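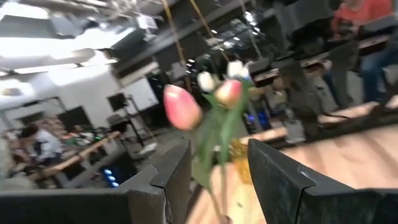 About Trelgate

Trelgate is a school of floral handling and arrangement. It was set up by Fumiko Sakamoto and Noboru Aoki, who had both worked in cut-flower wholesale. We teach conditioning, stem preparation, hand-tied work and wrapping to florists, event staff and shop trainees.

The foundation course runs for 24 sessions. Groups are limited to 6 students per bench. Tulips are used in the first block. Their stems go on lengthening after cutting and bend toward light, so spacing and binding height have to be set with later growth in mind. Students learn to hold a bunch low on the stem, add blooms at a constant angle, tie off and trim to a common length. Mixed bunches in white, pink and peach are graded on stem alignment and bruising.

Wrapping is taught as a separate unit covering paper, film and foil.

Lakshmi Iyengar is head of instruction. Tetsuya Morikawa manages stock and cold storage. Since opening, the school has issued 279 foundation certificates.

The course fee is $2,395 and includes flowers, ties and wrapping materials. Knives are not supplied. Enrollment for the next intake closes in December. Applications go to the school office.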